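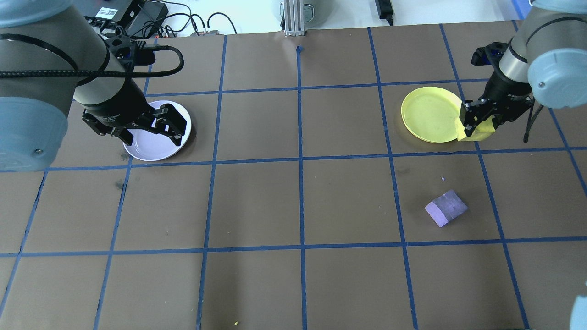 What the Arms Cost After You've Bought the Arms

Friday, September 9, 2022

The request for next year asks for a second two-arm bench, the same as the one we have. Before anyone signs it, I wanted a page where people who hold the budget but don't come to the lab could look at the work and read what it takes to keep it going. So this is a gallery, with more grumbling in the captions than is usual for a gallery.

For those coming to it fresh: we bought the first bench through Brilorus in April. The quote covered the arms, the grippers, the wrist cameras and two days of setup. It did not cover the table, the table covering, the plates, the sponges, the spare cables, or the hours of whoever has to put everything back where it was before the next run. Every one of those has turned into a line of its own. None of them is large, and I would still like to see them written down before we double them.

My position, so you can discount it as you like: I think the arms are good and I think the plan around them is thin. The people who want the second bench talk about throughput. I've asked what they are dividing by and I'm still waiting.

Captions are mine unless marked. Complaints about the captions can go to Johanna Lanz, who will pass them to me.

1. A plate in a square

The task everybody likes to show visitors is plates and sponges on a taped grid. The grid is blue tape. It was put down by hand and it will be put down by hand again when it gets too tatty, so anyone budgeting for "fixturing" should ask whether they mean a machined plate from Kofler or a roll of tape. The Kofler quote is in the folder. I'd want to see the tape fail at something before we pay for the other.

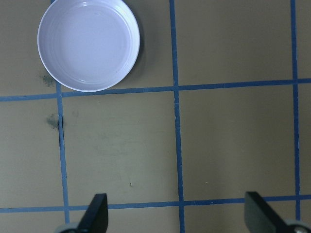

2. Consumables, so called

The white dish is the cheapest thing on the bench and I have no quarrel with it. My quarrel is with the word "consumables," which in the request is a single figure of $1,000 for the year with no working shown. Does it include gripper fingers? Sekar Teoh believes it does. The Brilorus parts list has fingers under "wear items," which is a separate page with separate prices and a lead time of 3 weeks. If the fingers are in the thousand, the thousand is too low. If they aren't, where are they?

I would also like a line for surfaces. Smudges build up on the work surface, as you can see in the wrist views, and whether that matters depends on whom you ask. The vision people say they want some variety in the background. The people who write the acceptance tests say they want the surface the same every time. Both groups signed the same request. Somebody should settle it, and then we can buy either a lot of covering or very little.

3. Reach, and how much table you need

The second bench is specified with a bigger table. I can find no reason given. With the fingers open at the bottom of the view and the dish up in its corner square, there's a good stretch of bare board between them, and most of the tasks on our list would fit inside it. A bigger table means moving the storage rack, and moving the rack means facilities, and facilities means a work order that Mekness will bill at their day rate. The vendor's floor plan has none of this on it. Vendors draw very clean floor plans.

If someone has a task that needs the larger surface, please put it in writing and name the objects.
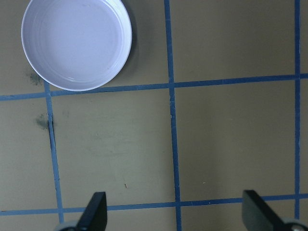 Mekness Site | Manipulation Lab | Equipment Planning Group

A few notes on timing, which the request also skips over. Brilorus will hold the April price until the end of the quarter. I've been told this twice as though it settled something. A held price on a bench we can't staff is no bargain, and the current bench sits idle for part of most days already. I asked for the usage log and was given around 40 entries, several of which are the same run restarted. I don't say that to embarrass anyone. Restarts are normal with new equipment. But we shouldn't count them as demand for a second unit.

The service contract is the other thing. Year one is included. Year two isn't, and the renewal is priced per arm, so the new bench doubles it. The request shows the contract once. I assume that's an oversight, and I've written to Domenica Camenzind asking for the corrected total.

Then there is Prekby, the scheduling software. Prekby is licensed by the station. We were told at purchase that the license would "scale with us," and it does, upward.

4. Putting things on other things

The sponge on the yellow plate is as good a picture as any of the sort of task we've been running. It's a perfectly sensible one. Soft object, shallow target, a bit of clutter off to the side. What I can't get from a picture, and what the request doesn't give either, is how often it goes right without someone stepping in. That figure decides how many staff hours a bench costs, and staff hours are the biggest number in the whole plan by a long way. Everything else on this page is small change next to it.

My proposal is dull. Run the present bench through the winter on a fixed list of tasks. Log every time a person has to touch something. Price the second bench with that in hand, and with the fingers, the service contract, the Prekby station and the rack all on one sheet. If the case still holds up, I'll sign it and stop writing captions.

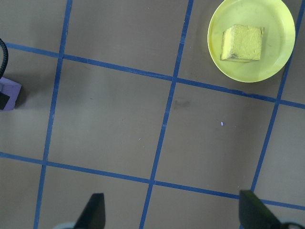 Thaddäus Hollenstein disagrees, and asked for his reply to be added to the page in full, so: I think this undersells what waiting costs us. With one bench, every change to the setup stops the work. You retape, you swap a gripper, you update Prekby, and the whole thing is down. A second bench means one can be changed while the other runs, and that's worth money even if both sit idle some afternoons. I'll grant the service contract, it should have been in there twice. I'll grant the rack. On the table size, the request came from me, and the reason is two-arm handovers with longer objects, trays mainly, which I should have listed. I'd be happy to go with the smaller table if it gets the order in before the price goes. On logging interventions, fine, but give me a start date and somebody's hours to do it with, otherwise it's one more unbudgeted item of the kind you're complaining about.

He's right about the last part. Waraporn Phetsri has a sheet we could use for the log, and I've asked for hours to go with it. I remain unpersuaded about the trays until I see a list with sizes. The corrected totals will go up on this page when I have them.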